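Open day at the Goteddale workshop: I had a go with the grippers

September 18, 2024

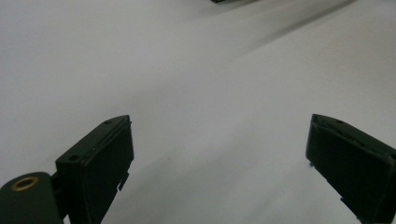
The two dark green fingers of a hand-held gripper, open over a pale surface at Goteddale.

I only meant to pop in for half an hour and ended up staying until they were stacking the chairs! The robotics workshop at Goteddale opened its doors to anyone who fancied a look, and by lunchtime the queue for the gripper table went right back to the stairs (I know, I was in it).

Suryani Santoso was running that table and she was lovely with the children, who were much better at it than the grown-ups. You squeeze the handle, the fingers close, and you try to move small bits and pieces from one tray to another. Sounds easy. I dropped a cotton reel three times and then got beaten by a boy of six. The idea is that people do the jobs by hand first, and the recordings are then used to teach a robot arm how to do them. The team has 3573 recordings so far and Suryani would like plenty more before December.

Upstairs, Radosław Wilczyńska gave a talk about Bidari, their sorting project, with a short demonstration at the end. The arm took its time over a box of mixed buttons and got a round of applause when it finished. Somebody asked whether it could do odd socks and he said he'd been asked that at every talk this year.

I had a quick chat with Beril Dönmez on my way out, over a very good slice of lemon cake. She told me 100 people had signed the book by two o'clock, which pleased her no end as last year's open day was a washout. They're hoping to take the gripper table over to Padstead next, if they can find a hall with decent parking.

Entry was free and there's a mailing list at the front desk if you want to hear about the next one. I've put my name down, and I'm going to practise on the cotton reels at home with the kitchen tongs.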